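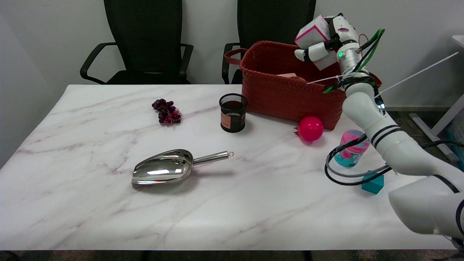
Likham or Sitthichai for a family dinner of 11?

Forum: Eating Out > Thai and Southeast Asian

mapleandrye
September 27, 2020
My parents' anniversary is coming up and I have been put in charge of picking the restaurant. There will be 11 of us, including two kids and my grandmother, who uses a walker. We have narrowed it down to Likham and Sitthichai. I have been to Likham once, for lunch, and it was good but I only had a noodle soup so I can't judge much. I have never been to Sitthichai.

What I need to know:
Which one has the better food for people who don't all like it hot?
Is the patio at Likham covered?
Does either one take a party that size right now? Both websites say to call and neither one picks up before four.

Budget is flexible but I would like to keep it reasonable.

donk_wash
Sitthichai, and I don't think it's close. The cooking is better and they will change the heat for each dish if you ask. The green curry with fish balls and the grilled pork neck are what we get every time. Likham has the prettier patio and that is what you pay for.

Call after four and ask for the manager. The person who answers the phone will tell you the limit is eight, but they have put two tables end to end for us before.

Perrin Street
I disagree about Likham. It was like that when it first opened, when everything came out sweet and the portions were small. They changed the menu in May and it's a different place now. The crab fried rice is big enough for three people. The duck curry has lychee and small eggplants in it and they don't hold back on the duck.

The patio is partly covered. The half near the building has a solid roof and the other half has umbrellas. Ask for the roof side. There is one step up from the parking lot but also a ramp on the left, behind the planter.

mapleandrye
Thanks, the ramp is exactly what I needed to know. Is it steep? She's fine on a gentle slope but she doesn't like coming down.

Perrin Street
Not steep. My brother-in-law took a double stroller up it with one hand. There is a rail on one side only.

tablefor6
Sitthichai has no step at the front door, but the restrooms are down a flight of stairs. Worth knowing with a walker. We took my mother-in-law and had to use the coffee shop next door.

donk_wash
That's fair, I forgot about the stairs. They do have one restroom on the main floor behind the kitchen, but you have to ask for it and walk past the line cooks.

tablefor6
We asked and were told it was for staff. Maybe it depends on who is working.

Davina Pollock
I've eaten at both many times and I would pick Likham for this group. Reasons:

Likham will do a set menu for large tables. You choose it ahead of time and the food comes out together. At Sitthichai the dishes come when they are ready, and with 11 people somebody will be finished before somebody else has started.

Likham has several things that aren't hot at all. Chicken satay, the omelet, morning glory with garlic, the clear soup with tofu. Kids will eat those.

The food at Sitthichai is better dish for dish. I agree with donk_wash there. If it were four adults I would send you to Sitthichai.

The one thing I would skip at Likham is the mango sticky rice. The mango has been hard both times I ordered it. Get the coconut ice cream.

gregor_mt
Skip both and go to Wulalix. They have the big back room and it's easy to park.

donk_wash
Wulalix isn't Thai. It's a bit of everything and the pad thai tastes like ketchup.

gregor_mt
I didn't say it was Thai, I said it had a big back room. The OP has 11 people and a walker. The short rib is good and so is the roti. Not everybody needs to be impressed by pork neck.

donk_wash
The thread is in the Thai section and the OP named two Thai restaurants.

mapleandrye
It's fine, I'm happy to hear about other places, but my dad has his heart set on Thai. They spent their honeymoon in Chiang Mai. Does either one do khao soi?

Perrin Street
Likham does, at lunch only. You may be able to get it added to a set menu if you ask when you book. Chicken or beef. I prefer the beef.

donk_wash
Sitthichai has it all day. It's the best one in town, with the pickled greens and shallots on the side the way it should be. If your dad cares about khao soi that would settle it for me.

Davina Pollock
Their khao soi is very good, but it's also hotter than you would expect and they make the broth in one batch, so it's the one dish they can't turn down. I asked.

salt_lick_lou
What does the set menu at Likham cost? The last time I looked it was more than ordering separately.

Davina Pollock
It depends on what you choose. We were a table of nine and the bill was $278 before tip, with no alcohol. That had two curries, the fried rice, a whole fish, satay, greens and dessert. I don't think we would have saved anything by ordering off the regular menu. There is a $100 deposit for large parties and it comes off the bill at the end.

salt_lick_lou
That's better than I thought. Is the deposit refundable?

Davina Pollock
If you cancel three days ahead. After that they keep it.

tablefor6
I would watch the deposit. A coworker of mine lost hers when half the party got sick and they had to call it off the same morning. I understand why restaurants do it, but with kids and an older person in the group it's a risk.

Perrin Street
They let us move ours to a different night when my daughter had a fever. I called the day before. I think it depends on how you ask.

oldforkroad
Has anyone used Sketetti to book at Likham? It shows open tables on my phone but only up to six people.

mapleandrye
I tried that. It wouldn't let me go past six either. I thought about making two bookings for the same time and asking them to push the tables together.

Davina Pollock
Please don't do that. They may put you at opposite ends of the patio and they won't be able to fix it on a busy night. Just call. The large tables aren't listed on Sketetti at all, they keep those for phone bookings.

oldforkroad
Good to know. I have points on there that I wanted to use. I'm up to 3,000 and I still haven't worked out what they are good for.

gregor_mt
A free appetizer at Wulalix, for one thing.

donk_wash
Of course.

mapleandrye
Update for anyone who finds this later. I got through to Likham at ten past four. They can do 11 on the roof side of the patio, at two tables set in an L shape with a gap of a couple of feet between them. The woman I spoke to was very patient. The deposit is what Davina said, and she confirmed the ramp.

I asked about khao soi and she said they would make it for the table if I told them how many bowls by the day before. So I'm ordering four, all beef, for my parents and my two uncles. The rest will be the crab fried rice, the duck curry, satay for the kids, the omelet, a steamed fish with lime and two plates of greens.

I also called Sitthichai to be fair. They said eight was the limit and the manager wasn't in.

donk_wash
You'll have a good meal. Take your parents to Sitthichai on their own some other time and get the pork neck.

Perrin Street
Ask them to go easy on the chili with the steamed fish. The lime and garlic sauce is the one hot thing on that list. They will put it in a bowl on the side if you tell them when you call about the khao soi.

mapleandrye
Will do. Is there heating out there? My grandmother gets cold.

Perrin Street
Two tall gas heaters on the roof side. Seat her at the end by the wall. The table closest to the parking lot gets a draft.

tablefor6
Bring a blanket anyway. They turned the heaters off at nine when we were there and we were still on dessert.

salt_lick_lou
Can you bring your own cake at Likham? We have a birthday coming up and I'd rather not order the sticky rice after reading this.

Davina Pollock
Yes. They charged us a small fee for plates and cutting, I don't remember how much. They kept it in the refrigerator until we were ready. Tell them what size the box is, because the refrigerator by the bar is narrow and ours had to go in sideways.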